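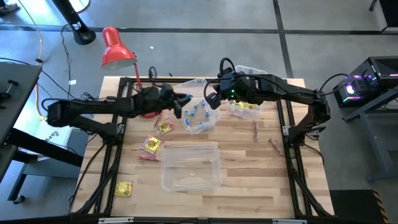
The Last Bus to Lerden

posted 6/7/21

Esther Kaijage missed the 900 bus by one shoe. Her left one. It came off on the station steps and she went back for it and when she looked up, taillights.

Rain. Of course rain.

The board said one more to Lerden, via Corarton, and then nothing until morning. She bought tea from the machine. It tasted like soup. She drank it anyway and held the box on her knees, both arms around it, the way you'd hold a cat that wanted to leave.

Her father's accordion. 500 dollars, the man at the pawn shop said, and she'd said 300, and he'd looked at the missing key and said fine, 300, take it. She hadn't told him it was her father's. Hadn't told him about the missing key either, how she pulled it off herself when she was six and swallowed it. He'd have wanted more.

"That thing work?" An old man, two seats down. Hat in a plastic bag.

"Sort of."

"Sort of how?"

"It skips a note."

He nodded like that was a normal thing for a person to say. Took the hat out of the bag, looked at it, put it back.

The bus came. She got the seat behind the driver, box on her lap, straps digging in. The old man sat across. Fields, then dark, then the lights of the Imside mill going by, then dark again. Her phone had nothing on it. She'd told her brother she'd be home by supper and supper was two hours ago. He'd be sitting there with the pot on low, not calling. Massawe Street, top floor, the kitchen light on. He never called. He waited at you.

She hadn't told him what she went for.

It was him that sold it, see. September before last, the month after the funeral, when the heat got shut off. He never said. She just came home and there was a clean square on the shelf with dust all round it, and heat in the pipes. She put a plant there. They both watered it. It died of to much water.

"Play something," the old man said.

"On the bus?"

"Who's going to mind. Him?"

The driver shrugged in the mirror.

She undid the straps. It smelled the same, that was the awful part, glue and peppermints. She only knew one song and only the first half. She played it bad. The gap came where it always came, third bar, a little breath with no note in it, and she realized she'd been humming it with the gap her whole life. So had her brother. In the shower, on the stairs, hum hum nothing hum.

The old man tapped the hat on his knee. Didn't clap. Got off at Corarton and said good night to her and then to the accordion.

Lerden was closed up when they pulled in. She walked, the box banging her hip, shoe coming loose again. 90 steps up to the top floor, she used to count them with her dad carrying the groceries. Tonight she lost track near the middle and had to stop and breath.

Light under the door. She could smell the beans, a bit burnt.

She didn't knock. She sat on the top step and got the thing out and started the song, first bar, second bar. Let it come up on the gap.

Inside, a chair scraped back.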